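Minutes of the Waste and Consumables Working Meeting, Hunham site
August 4, 2025

**Present:** Shakuntala Tripathi (chair), Vignesh Thomas, Babita Dubey, Firouzeh Mohammadi
**Apologies:** Hinata Kudo

## 1. Minutes of the June meeting

Agreed as a correct record, with one change. Item 4 gave the supplier of the heavy sacks as Vutura. The heavy sacks come from Rastogi; Vutura supplies the light bin liners only. BD to amend the filed copy.

## 2. Matters arising

2.1 The lid on the outdoor paper store has been rehung. Closed.

2.2 The second key to the consumables cupboard has still not been found. VT has had the lock changed and holds both new keys. One to be handed to FM. Closed once done.

2.3 Skekbridge has asked whether Hunham can send its surplus of the old narrow liners. ST replied that there is no surplus. BD said there is one part box behind the hand towels. It will go over with the next internal delivery.

## 3. Liner stock and usage

BD reported a count of 1,751 light liners in the cupboard, all of the current size. Issues for the quarter came to 369 at Hunham and 224 at Skekbridge, both drawn from the same stock.

VT asked whether the Hunham figure included liners that were thrown away on fitting. It does. The issue sheet has one column and does not separate a torn liner from a used one. FM thought the number torn on fitting was small but had no record to support this.

Agreed: a second column to be added to the issue sheet, headed "spoiled". No change to the reorder level until a full quarter has been recorded in the new form.

## 4. Liners slipping into the bin

Three reports since the last meeting, all from the upper floor. In each case the liner had been fitted with a short fold and had gone down inside the bin once there was some weight in it. The contents then had to be lifted out by hand.

FM had tried three methods on the upper floor:

- **Short fold, no fixing.** Quickest to fit. Slips.
- **Long fold over the rim, hanging down the outside.** Held in all bins tried. Looks untidy from across a room.
- **Short fold with an elastic band.** Held, but the bands went missing and two liners tore at the band.

ST did not regard appearance as a reason to reject the long fold. BD disagreed in respect of the reception area, where visitors sit next to the bin. VT pointed out that the reception bin has a separate inner ring which hides the fold, so the point does not arise there.

Agreed: long fold everywhere, without bands. The liner is to be opened fully and pressed down to the base before the first item goes in. Air trapped underneath accounts for most of the complaints that a bin is "full" when it is half empty.

FM asked for the wording on the cupboard door to be replaced. The present notice says "fit liner securely" and gives no method. HK to be asked to draft a new one.

## 5. Placing of bins

VT has walked both floors. Most bins are against a wall or under a bench end, and he proposes to leave them there. Two on the lower floor stand in the walkway by the double doors and have been kicked over more than once. He proposes moving both to the window side.

BD asked that any bin used at a worktop be placed at the back of it and in the centre, leaving the front clear. Agreed as general guidance. It is not to be written up as a rule.

## 6. Actions

| Ref | Action | Owner |
|---|---|---|
| 1 | Amend June minutes, item 4 | BD |
| 2 | Hand second cupboard key to FM | VT |
| 3 | Send part box of narrow liners to Skekbridge | BD |
| 4 | Add "spoiled" column to issue sheet | BD |
| 5 | Draft new notice for cupboard door | HK |
| 6 | Move 2 lower-floor bins to window side | VT |

## Attachment to item 4: bin with folded liner

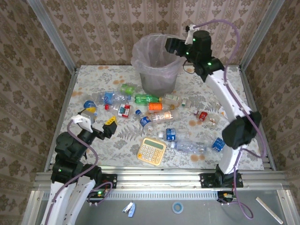
*Minutes and attachment prepared by Firouzeh Mohammadi*

Grey bin, open, with a translucent pinkish-white liner. The edge of the bag is turned over the rim and hangs down the outside, as agreed under item 4. The wrinkles along the edge are acceptable and need not be smoothed out. Creases inside the bin are also acceptable — the test is whether the bag reaches the base, and that has to be checked by hand.

The notice should show the rim and the overhang at a size that can be read from the cupboard door. HK to crop as needed and circulate a draft to those present before printing. Comments on the draft go to FM.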